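Gikbridge / Usus tidy-up cell: pre-run safety and readiness check, sim bench
Form rev October. Fill in before any run over 5 minutes. Comments in plain words pls, the last few forms were all ticks and no use to anyone.

Task under check: pick up small blocks from the table, put in tray. Stand-in for the "clear the counter" chore.
Question this form is meant to feed: is the thing ready to go near a real kitchen counter or the packing bench at Trotater. Short answer at the bottom.

Result key: OK / FIX / HOLD / NA

SECTION A. WORK SURFACE

A1. Surface clear of anything not on the task list
OK. Brown top, plain. Real counters don't look like this. Crumbs, mail, a phone charger. See G2.

A2. Surface color gives enough contrast with the items
OK for teal, OK for red. Want a brown item in the next set. A potato would do it.

A3. No glare
OK. Matte top. Note for Phùng site visit: their benches are stainless, this check will fail there until the lights are moved.

A4. Close view usable for checking grip
FIX. Wide open brown and hardly any of the item in it. If the operator has only this view to go on they are guessing. Require second view on screen at all times, make it a line on the start card. 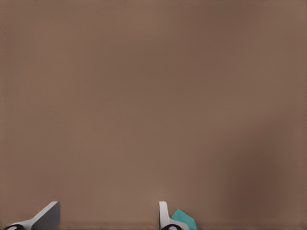
Item A4, close view. Fingers apart, nothing between them, teal item at the outer side of the right finger.

A5. Item position relative to fingers
HOLD. Item sitting outside the fingers is the one I care about. With a block, worst case it gets shoved. With a drinking glass you have a glass going off the counter. Need a rule: item on the wrong side of a finger = back off and come in again, no sideways moves at table height. Don't care if it costs time.

SECTION B. ARMS AND REACH

B1. Both arms reach the whole task area
OK near the middle. Not checked at the near corners. Do it before sign off.

B2. Arms can't touch each other
FIX. Keep-out zone is set on paper, I want it tested with both arms sent to the same block. Slow speed first. Repeat at full.

B3. Hand clearance
NA in sim. For the real cell: no hands over the table while arms are live, and that includes "just nudging" a block back. I know everyone does it. Write it on the door.

B4. Stop button reachable from operator seat
NA in sim. Put in for real cell, 300 mm from the keyboard max, either side.

B5. Cables
FIX. Coiled cable lying on the far edge of the table by one of the arms. Fine in sim, on a real bench that's a snag. Route it behind the edge and clip. Recheck after every tool change.

B6. Speed limit
OK. Set at 155 for the bench test (mm per sec). Someone had typed 2000 in the spare profile. Removed. Please lock that field. 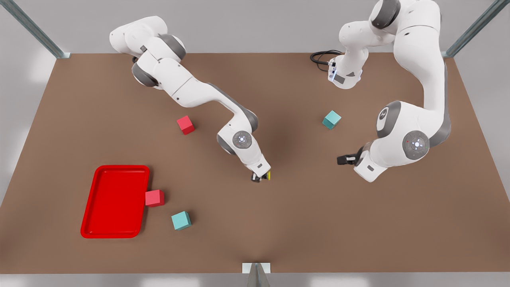
B7. Which arm takes which block
HOLD. Not defined. Person doing this job grabs whatever's closest with whichever hand, no thought at all. Here we have to say it or both arms go for the middle. Suggest: split the table, each arm keeps to its half, anything on the line goes to the arm that's idle. Crude but you can explain it to a shop supervisor in one breath.

B8. Arms park clear of the work area when idle
FIX. No park position in the file. Add one each side, well back. A person loading the tray by hand should not have to lean under an elbow.

SECTION C. ITEMS AND TRAY

C1. Items match list (four cubes, two red two teal)
OK.

C2. Item edges, any sharp
NA for soft blocks. For real kitchen: list is mugs, spoons, lids. NO knives in the first round whatever the sales deck says.

C3. Tray fixed down
FIX. Can't find anything in the setup that holds it. If a block is pressed on the rim a loose tray will walk. Rubber feet or a stop on two sides.

C4. Tray empty at start
OK

C5. Start gap between items and tray
HOLD. Too tight. Red cube is right up by the rim so one finger has next to no room to get down between. A kid would slide it away first and then lift. We have no slide move. Either write one or set a min gap, and be open about it in the report if we set a gap, becuase a real counter won't keep one for us.
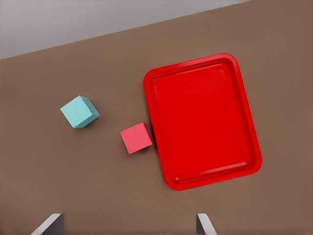
Item C5. Tray empty, pinkish cube just outside the left side of the rim, teal cube further off.

C6. Drop counted as done only if item is inside rim
FIX. Scoring takes "near tray" as a pass. No. On the rim is a fail, against the outside is a fail. If I left the dishes next to the dishwasher I'd hear about it.

C7. Item color read the same from every view
FIX. Red block reads a good bit paler than the tray in one view. Don't let anyone set the color match off a single view. Sort-by-color is the first thing Trotater asked for, would be embarassing.

SECTION D. STOPPING AND RECOVERY

D1. Lost grip detected
HOLD. Not tested. Needs a run where the block is taken away halfway.

D2. What happens after a miss
HOLD. Right now it's set to try again with no limit. Cap it, then stop and call a person. A machine poking at the same mug all evening is a safety issue and also just annoying.

D3. Power cut
NA in sim. Real arms: do they sag or hold? Get it in writing from the supplier before anyone stands near.

D4. Restart after stop
FIX. Must need a person to press start. No auto resume.

SECTION G. GENERAL COMMENTS
(E and F not used on this form, they cover mobile bases)

G1. Is it ready for household chores. No. Flat top, four blocks, one tray, good light, and I still have HOLDs on grip side, arm split and rim gap. Those three come up in any kitchen in the first minute.

G2. Is it ready for shop floor chores. Closer. A packing bench can be kept clean, items come in known sizes, tray can be bolted. I'd let it try one item type at Trotater, guarded, off shift, with a person on the stop. Not two types. Not near the aisle.

G3. Time. Everyone asks if it's faster than a person. Wrong form, but no idea yet, and I won't have it sped up to find out until A5 and B2 are closed.

G4. Usus want a line for their newsletter. They can say testing continues.

OPEN ITEMS BEFORE NEXT RUN
A4 second view on screen
A5 back-off rule
B1 near corners
B2 both arms same block, slow then full
B5 cable clips, real bench
B7 arm split
B8 park positions
C3 tray stops
C5 min gap or slide move, pick one
C6 scoring
C7 color match off more than one view
D1 lost grip run
D2 retry cap
D4 manual restart

Overall: HOLD. Sim runs may go on, short ones, logged. No hardware.
Recheck when A5, B2 and C5 are closed. Send me the logs with the form this time, not after.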